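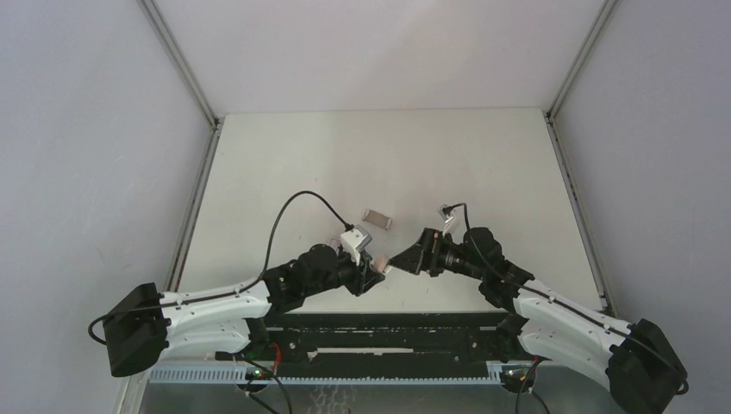 Pathirana Makerspace – Small Arms Bench Group

Bench tips: trying out grippers without losing your mind (or your cables)

I've been swapping grippers on the two-arm bench since March, and people keep stopping me by the coffee machine to ask the same questions. So I'm writing the answers down, in the order I thought of them. If you have a better way of doing any of this, tell me and I'll steal it.

Pick a dull object and stick with it

My favorite test piece is a small block, the plain kind you wouldn't look at twice. Light pink has been good to me on the white table, easy for me to spot and easy for the overhead camera too. Use the same block for every gripper you're comparing. I once spent a whole evening deciding the Totska jaws were better than the Nadport ones, and then found I'd changed blocks halfway through and the second one had a bit of tape residue on it. All of that went in the trash.

Once the block is boring, bring in something round. A short cylinder lying on its side is mean in the best way, because it rolls off the moment one jaw touches before the other. Flat jaws that look perfect on a block can be hopeless at this. Keep the cylinder well back from the arms until you need it, so you don't bump it with a wrist while you're working on something else.

Handovers show you more than pickups

Pretty much any gripper can pick a block off a table. Passing it from one arm to the other is where you see the slop! Bring the jaws in slowly until there's only a small gap between them, stop, and look from the side before you go any further. If the tips don't line up in height, fix that first. Don't try to fix it by squeezing harder. My worst chipped fingertip came from exactly that.

Jasmina Vidmar taught me to let the receiving arm close all the way before the giving arm opens at all, then wait 2 seconds. I thought the wait was silly. I tried it without and dropped so many blocks that I put it back the same night.

Cables: leave more than you think, then a bit more

The cable at the wrist needs a big lazy loop. Mine goes up high over the link and comes back down along the arm, and it looks a little goofy, but it lets the wrist turn all the way without tugging. Before you power up, move the arm by hand through the whole reach you plan to use and watch the connector. If it tips, your loop is too tight.

Run the rest along the top edge of the link. I use soft ties, never zip ties (ask me about the nicked jacket sometime). Down at the base, let the slotted trough do its job. Whatever doesn't fit in the trough should hang straight down, away from your knees.

Lights before motion

Get down and look at the boards by the bases before you send a command. I know which lights I expect on each side, and I wrote it on a strip of masking tape stuck to my notebook. Write down yours, because the two sides don't have to look the same and you will not remember at nine in the evening.

Keep score on paper

I do 24 tries per gripper per object. Fewer than that and one lucky streak fools you. More and I get sloppy about where I put the block back. Three columns: clean, ugly, dropped. "Ugly" is for when it worked but you winced – I find that column the most useful one by far. I'm up to 838 tries in the notebook, nearly all of them in pencil, and I still go back through the ugly ones when I'm setting up a new pair of fingers.

Controllers

Short version: change the gripper or change the controller, never both in one night. The Bruvirent controller feels smoother at slow speed to me. The older one stops more crisply. Yi-an Yoo disagrees with me on both counts and has the notes to back it up, so go read those too. They're in the drawer under the bench.

Odds and ends

Wipe the tabletop before each session. A dry cloth is plenty.

Pale walls on the sides and back are a real help with the camera. If you build your own enclosure, skip anything shiny.

Put the wrist screws in a lid while you swap jaws. They bounce.

Spare fingertips are in the bin marked 172. Please write on the card when you take the last pair.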